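Clevham College
Transfer and Enrollment Project: progress report to the Jumari Fund
26 April 2018
Prepared by Ziad Haddadin, project lead

This report covers the second grant period, from January to the present. It deals with applications, course places and spending. The retention figures will come in the final report, once spring grades are posted.

Applications

We received 952 applications for fall entry through the new transfer route. Of these, 290 came from students at two-year colleges who had already spoken with one of our advisers. The rest came in through the website or by mail. We had hoped that more of the advised students would apply by the priority deadline, and we are now calling those who started a form and did not finish it. 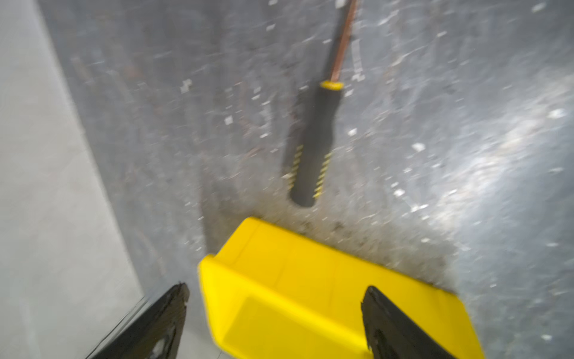 The largest group is asking for business and nursing. Nursing is full for fall and has a waiting list. We have told applicants this in writing and offered them a place in the health sciences program, with the option to apply again in the spring.

Course places

The grant pays for 100 extra places in first-year math and writing. All of the writing places have been scheduled. Math is behind. The department lost one instructor to the Jindano campus in January and the replacement search is still open. If no one is hired by the start of summer, two evening sections will be taught by current staff on overload pay. The dean has agreed to this in principle but has not signed the form.

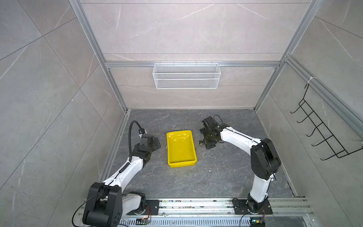
Credit transfer remains the slowest part of the work. Students are asked to send course outlines, and many of them do not have these. We now request outlines directly from the sending college where an agreement exists. There are 14 agreements in place. Chow Community College has asked for changes to the wording on lab science credit, and their version is with our registrar.

Spending

Staff costs are on budget. Travel is under, as two of the planned college visits were moved to the fall. We would like to carry the unspent travel money into the next period and will send a separate request. The advising software cost more than planned due to a setup fee that was not in the first quote. We covered the difference from the printing line.
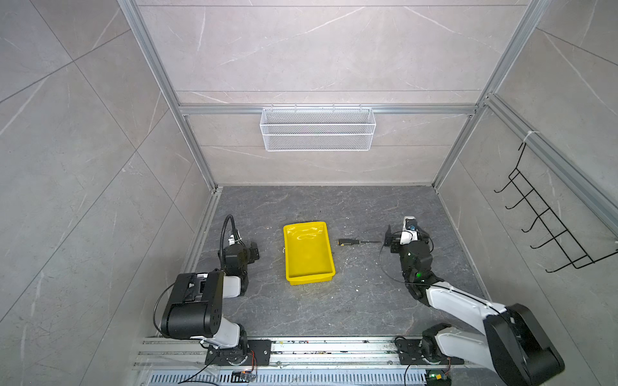
Next period

Advisers will hold transfer evenings at Clevham and Jindano. Aid letters for transfer students go out with the main batch this year, which should mean fewer calls to the front office. We also need a decision from the Fund on whether part-time students may be counted toward the enrollment target. The grant letter does not say, and the question affects how we report the fall numbers.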